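Threads > Workshop > Trollier

Latest Following Saved Search

I've been sorting out the bench room this month, so a few posts on bins and tabletops. Mostly bins.

We had 17 plastic totes from Zukstead when we moved in. They're fine for packing material and bad for anything with a corner on it. Five had cracked by October, all at the base.

So I went over to sheet metal. Open top, rectangular, gray. I bought one from Galanis for 179 with delivery and told Kosmas we'd try it before ordering more.

The first thing I noticed was the noise. Drop a handful of brackets in and everyone looks up. I tried a felt mat in the bottom, which was quiet for two days and then full of metal dust. Took it out.

The second thing was how fast it marks. The floor of it scratched in the first week and the scratches come up whitish. I was annoyed and then I stopped looking.

Miyuki asked if I'd tried getting the marks out. Yes. Dish soap and a soft cloth takes off the gray film. It does nothing for scuffs, they're in the surface. A scouring pad makes more of them.

There's a stained patch low on the back wall, left side, that I've had three goes at. Soap, then baking soda paste, then a citrus degreaser from Javby. It's still darker than the metal next to it. I'm leaving it.

Same with a small round spot on the floor of the bin. No idea. It doesn't come off on a rag, so it can stay.

The tabletop is light wood and I was more worried about that. A metal bin dragged across wood will leave a line, and I have the line to prove it, over at the old house. Rule here is lift it, don't slide it. Two people if it's loaded.

Evanthia wanted a darker top so it wouldn't show dirt. I wanted light so I could find dropped screws. The carpet is already dark charcoal and anything that lands on it is gone until someone steps on it.

On carpet under a work table - I know. It came with the room. It's easier on the knees than concrete and I run the vacuum over it at 5 most afternoons.

Seidu asked about lining the bin with rubber. I priced it and it's half the cost of another bin, so no. If the scratches get deep enough to catch a fingernail I'll think again.
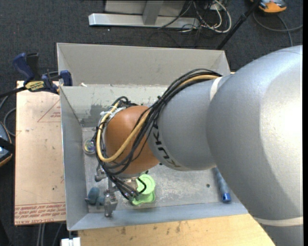 Next job is labels. Paper ones curl off the metal, so I'm going to try a painted number on the outside of the tall back panel and see if it lasts the winter.

More in Workshop
Which rags leave the least lint
Screw jars: lids on or lids off
Getting glue off a wood tabletop
Shelf heights for short people
19 replies on vacuum bags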